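Four bags for the charity shop, and I'm still not done. I started on the summer clothes in June, full of good intentions, and Thịnh Lại from upstairs says I fold like someone losing an argument. He's got a point - T-shirts beat me every time. So I've been doing them on the bed, one by one.
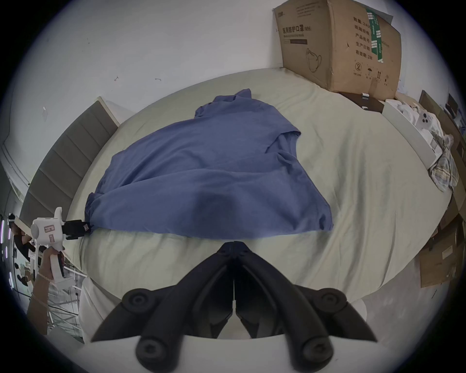 Do you fold them on the bed or on a table?
The bed, every time - my table's too narrow and I end up with sleeves dangling in the butter.

My method, if you can call it that, is to hold the shirt up by the top first and let it drop, then lay it down and smooth it out from the middle.
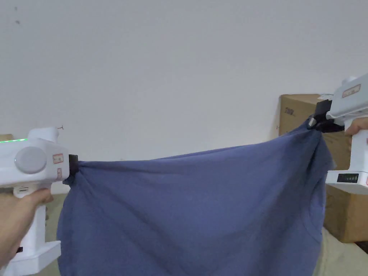
After that it's sides in, bottom up, and onto the pile. I did 11 before my tea went cold (a personal best!) and the jumpers can wait till the weekend.
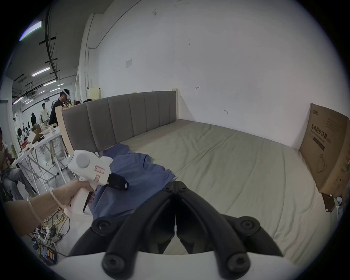
Blue T-shirt on the green sheet, still to be folded.

Last updated: June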